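Two grippers, one squeeze bottle: a morning at Hekeo

I'd been promised coffee and a robot, and I got both before nine. 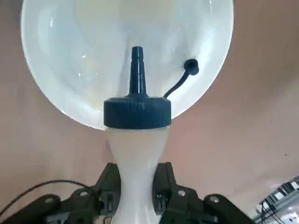
The Nindetti goes first

"Everyone wants to see it pick up a box," says the engineer running the tests at Hekeo. "Boxes are dull! Give me something that squashes." So the squeeze bottle, blue cap and nozzle on top, has become the thing every new gripper has to face. The two-fingered one takes it by the waist, which is where I'd grab it too.

I asked what she looks for. "Whether I wince," she said, laughing, and then got serious. Each gripper does 300 lifts at the same speed, with the same arm, and she writes down every slip and every dent. The Nindetti had 2 slips. The Juntunen, which they'd had on the bench in February, had none, but it squeezed so hard that she'd stopped filling the bottles.

What about the camera?

She likes it down at the wrist, close to the fingers. "You see the grip properly, but you lose the rest of the table. I've knocked over plenty of things I couldn't see." The Wosex controller gets a kinder report (she'd expected to hate the menus), although she still keeps a paper list of force settings taped to her monitor.

So which would she buy? "Ask me after the next 300. Today I'd say the Nindetti, with softer pads."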